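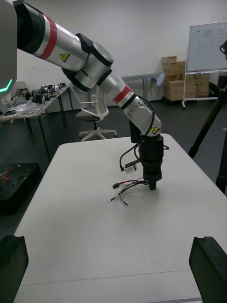 Wycliffe Athumani reckons I'm a snob about this. If a shared workshop in Drosville can get an arm to pick up a mug, he wrote under my last piece, then the hard part is over and the rest is patience. He has 318 members on the Butus mailing list who seem to agree with him.

I don't. I have spent most of my evenings since November on the same build, and patience is the one thing we've had plenty of. What we lack is a machine that does on a damp night what it did the afternoon before. Mine at home, a much smaller affair called Drasano, has picked up its mug on camera exactly once. The video did very well. The 8 attempts before it are on my laptop and will stay there.

People talk about the arm because the arm is what they paid for. The hours go on cable. You buy a joint, a camera and a board, all of which work perfectly well on their own, and then you spend three weekends finding out which connector is lying to you.

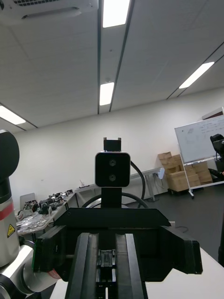
Gripper and stereo camera at the bench.

Shanthi Saha and I argued over that camera for most of a winter. She wanted it close to the fingers, I wanted it high and well back, and we both had diagrams. Two lenses give you depth, and depth gives you confidence, and I have watched a confident gripper close on thin air while the software reported a success. A person with one eye shut and a cold would have done better.

My quarrel is with the word "automation" as it gets used at open evenings. At Butus it takes two people to watch the arm and a third to write down what it did. I can make tea alone.
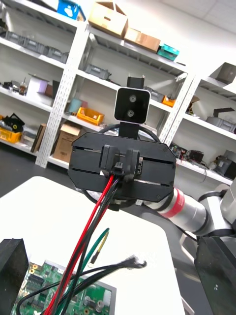
None of this means the work is worthless. I've learnt to crimp properly, to label both ends of a lead, and to distrust any instruction that begins with "simply". I would recommend all of it to a teenager with a free summer. What I wouldn't do is tell that teenager's parents that the thing will be folding the washing by Christmas, and I have heard it said, in our own kitchen, by people who know better.

Wycliffe can have his mug. I'd like to see it picked up fifty times running, by someone who didn't build the arm, with the lights off and on again halfway through. Until then I'm keeping my money out of the Bepari upgrade fund.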